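Why Snack Packets Are Made of Different Materials

A snack packet has three jobs. It keeps air out, it keeps water out, and it carries information about the food. No single material does every job well, so factories pick a material to suit each food.

Clear plastic film lets a shopper see the food. It is light and it can be sealed with heat. Two sheets are pressed between hot bars until the plastic softens and joins. The line you feel along the edge of a packet is this join, called a seal. Clear film has one weakness: light passes through it. Over time, light can change the color and taste of foods that contain oil.

Shiny packets have a very thin layer of metal, usually aluminum. The metal blocks light and slows down air. In many packets it is sprayed onto plastic as a vapor, and the finished layer is much thinner than a hair. 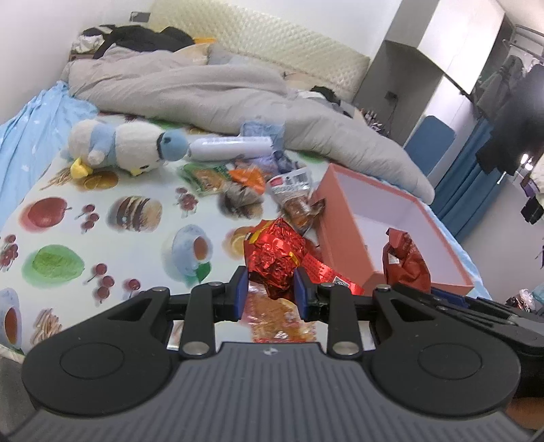
Sorting packets by material is a useful exercise before you pack a snack box. Make one group for packets you can see through and one for packets you cannot. In a mixed pile like the one on the food-print cloth, the crumpled red foil package goes in the second group, and the clear bag with reddish-brown food inside goes in the first. The clear bag also has a barcode on its white label. A barcode stores a number, and the store's computer uses that number to look up the product.

Pack stiff or heavy items at the bottom of the box. Put chips and other brittle foods on top. Do not squeeze a puffy packet to make it fit. The gas inside is a cushion, and if the seal opens, the cushion is lost and the food begins to go stale.

Words to know
Seal: a join made by pressing and heating.
Film: a thin sheet of plastic.
Barcode: a pattern of lines that stores a number.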